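Print this message | E-mail this message

[plant-taxa] Re: Leaf arrangement couplet in the Oleaceae key
From: Thịnh Bạch
Date: Aug 7, 2024

Khôi Khương wrote:
> Couplet 12 still separates the privets from the lilacs on leaf
> shape alone. I ran the Stesero sheets through it and lost more
> than 30 of them at that step. Can we move fruit type up?

Fruit type can go up. Privet has a fleshy drupe, lilac a dry capsule that splits in two, and either one survives pressing well enough to score. The trouble is flowering material with no fruit, which covers most of the Coutinho set. For those I would keep a second lead on the corolla tube and the position of the flower cluster.

I have redrafted 12 with both leads. Leaf shape stays in as a supporting character – it should not carry the split. The Brulenari sheets have not been tested against the new wording. 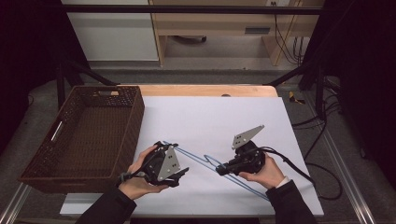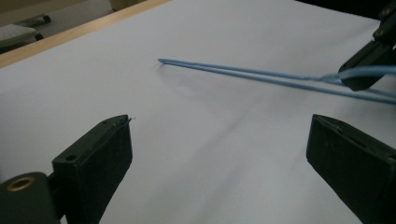

Does the change affect the jasmine couplets further down?

Only the numbering does. Jasmines leave the key earlier, on their berries, which are often paired, so their leads read as before and each number shifts by 2.

Please check the draft against any sheet with both flowers and old capsules attached. Those are the ones where a scorer may follow either lead, and both have to end at the same genus. Send corrections by sheet number. I would like the text fixed before the November revision.

Thịnh

2 replies | 0 shares

Recent messages
Stesero duplicates, sheets 1 to 110
Hair types on young twigs: which terms to keep
Stidesum loan returned
Winter bud characters in ash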